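21st April

Back from the Hinbridge open day, feet killing me, writing this before I forget it all. Bus was late so I missed the welcome talk. No great loss. Got a badge and a bag with a pen in it.

Went to the Warnetti hall first because of the line. 27 minutes standing there! For a palletizer. Big, loud, fine. Then upstairs to the simulation room, which I liked way more. Two black arms on a table and a pink cloth, all done in the computer, up on a big screen. They said cloth is the hard part, boxes are easy, cloth never folds the same way twice. Makes sense. My own towels don't either.

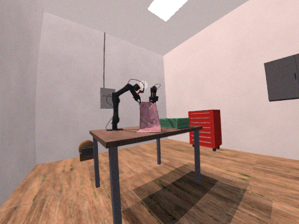

Asked how long before any of it goes on a real pair of arms. September, if the money holds. Guy next to me asked four questions in a row, all about price, so I never got my second one in. Wanted to know how they pick the stiffness for the fabric. Will email. Need to find the adress, it's on the flyer somewhere.

Lunch was a roll, five dollars, dry. Kasprzak had a stand by the stairs with grippers you could try by hand. Squeezed one, pinched my thumb. Skipped Stellness alltogether, they were packing up by then.

Want to go again next year, earlier bus. Laundry still in the machine. Bed.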